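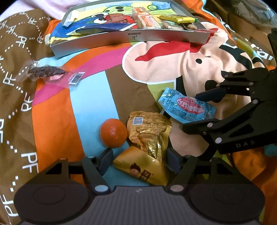
Dishwasher won't drain, error light after the rinse – running log

Filed under: Home Help > Kitchen > Dishwashers
Posted in June by the upstairs kitchen
Print this page | E-mail this page

Status: solved (I think!), leaving it open a bit longer

Machine is a Gurnley 60, the narrow built-in one. It came with the apartment, so I have no receipt and no idea how old it is. The manual I downloaded covers three models and the drawings match none of them very well, but the error codes do seem to be right. I'm writing things down as I go, partly for the Sodham parts desk, who asked me for "a full history" before they'd talk about a pump, and partly for anyone else with the same light blinking at them.

What it does

Runs fine through the wash. Sounds normal. Gets to the drain before the final rinse, hums for a while, then stops with the second light blinking and a puddle in the bottom that comes up to the lip of the filter. If I turn it off at the wall and on again it'll sometimes drain a little and then give up. The dishes come out with a gray film on them, which I assume is just dirty water sitting there.

First evening, 7:40 pm

Bailed out the water with a mug and then a sponge. Pulled the filter. It was gross but not blocked – some rice, a bit of label, one of those plastic bread tags. Washed it, put it back, ran the short rinse. Same light.

Took the filter out again and felt around in the sump with my fingers (machine off at the wall, please do that). Found a sliver of glass. So wear a glove too. Ran it again, and it got a bit further, or maybe I was being hopeful. Light came on anyway.

9:15 pm

Checked the drain hose where it joins the sink pipe. This meant emptying the entire cupboard under the sink onto the floor, and I own far too many half bottles of floor cleaner. The hose clamp was the kind you need a screwdriver for and the screw faces the back wall, naturally. Got it off in the end. Blew down the hose like a trumpet and air went through with no trouble at all, just a lot of gurgling at the other end. So I decided the hose was fine. Keep that in mind for later, because I was wrong!

Second evening

Called Sodham. The person was nice and asked for the model number off the door edge, which on mine is half worn away. I could make out 648 and then nothing. They said that was enough to narrow it down to two pumps, and that the pump was "likely" but they'd want me to do a bucket test before I ordered one, as they don't take electrical parts back once the bag is open.

Bucket test, for anyone who hasn't done it: take the drain hose off the sink pipe, stick it in a bucket on the floor, start a drain cycle and see what comes out. If it comes out strong, the pump is okay and your problem is further along. If it dribbles, it's the pump or something before the pump.

Mine came out strong. REALLY strong. It jumped out of the bucket and did the wall. But then it slowed to a dribble and the light came on, with water still in the bottom.

I didn't know what to make of strong and then dribble. Neither did the parts desk when I called back. They put me down for a callback and gave me a ticket ending in 87.

Things I tried in the meantime that did nothing

- Vinegar in the bottom, left overnight. Kitchen smelled like pickles.
- Hot cycle with a Rokska cleaner packet. Nice and shiny inside, still wouldn't drain.
- Leveling the feet. It was leaning forward a bit so I'm glad I did it, but no change.
- Resetting by holding start and the delay button together. It beeps. That's all it does.
- Running it completely empty. Same.

Third evening, 6:30 pm

Pulled the whole machine out. I'd been avoiding this. Two screws under the counter, then it slides if you swear at it and put an old towel under the front feet. Behind it the drain hose goes up in a loop and is held there by a plastic hook, or it's supposed to be. The hook had snapped. The hose had dropped down behind the machine and was folded nearly flat where the back panel pressed it against the wall.

That explains the trumpet test, as far as I can tell. I could get air through a fold like that if I blew hard enough, and the pump could push some water past it at first, but then the hose would suck itself flat and that was that. I'm not an expert so somebody correct me if I've got it backwards.

The bend was creased white and felt soft when I pinched it, so I didn't trust it. New hose from Sodham, the 300 cm one, because the shorter one they suggested wouldn't have reached once it was looped up properly. Measure yours along the loop and not straight across!

Fourth evening

Hose arrived in a bag with no clamp. Reused the old clamp, with the screw facing FRONT this time. For the hook I used two zip ties through the hole where the old one had been. Ran the bucket test again before connecting anything and it emptied all the way, no dribble at the end. Connected it to the sink, ran a short rinse, no light. Ran a full load, no light.

Still to do

1. Proper hook. Sodham lists one but it's out of stock.
2. Check for drips under the sink pipe for a few more days. I've got a sheet of newspaper down there.
3. Ask about the hum. It's quieter than before but there's still a sort of buzz when it starts draining. May have always been there.

Reply added later

Somebody at Szénási Appliance Repair downstairs from my work told me the buzz is normal on these as long as it stops within a few seconds, and it does. They also said to check the little flap in the sump while I'm at it, so I did, and it moves freely. Newspaper's still dry. Sodham did call back, by the way, and wanted to sell me the pump.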